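Dolden council to bring in soccer referee for budget talks

Jan 7, 2023

The Dolden town council has agreed to hire a retired soccer referee to run its budget meetings after the last one lasted 508 minutes and ended without a vote.

Toshio Murakami, who worked in the regional league until May, will sit beside Mayor Lenka Jurčo and will carry a whistle and both cards. A member shown yellow loses the right to speak on the current item. A member shown red must leave the chamber and may not wait in the parking lot.

Jurčo said the town had tried a bell, a timer and a letter. "People respect a whistle," she said. "I have watched Mr. Murakami send off his own brother-in-law in the rain."

The plan passed by 4 votes after Miloslav Michalík, leader of the opposition group, spoke against it for 40 minutes. He said he supported fair play but would not accept a ruling on sewer rates from a man in shorts. Murakami has since agreed to wear long pants. 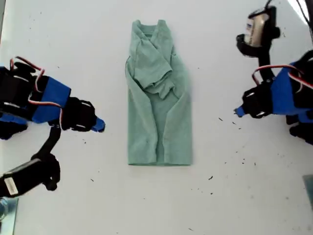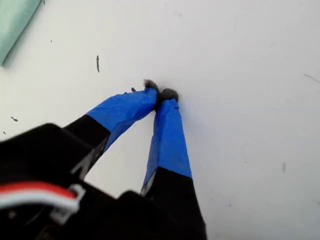
First picture: a long-sleeved green top, partly folded. Second picture: a gripper with blue tape on its fingers.

Under the new rules, each side may make three substitutions per meeting. Iqra Swati, who represents the Rano district, asked whether members who fall asleep count as injured. The town lawyer is looking into it.

Added time will be played at the end of each session to make up for points of order. Murakami said his first look at the minutes suggested the council owed residents 37 hours from last year alone.

The neighboring town of Indholm said it had no plans to follow. Its mayor, Iveta Pešek, said meetings there were already decided on penalties.

Michalík has filed a request for video review of the parking vote, which his group lost last spring. He claims a member's hand was not fully raised. The clerk said the only recording was made from behind a pillar.

Murakami takes charge of his first meeting later this month, when members will debate repairs to the Nistor bridge. A coin toss will decide who speaks first.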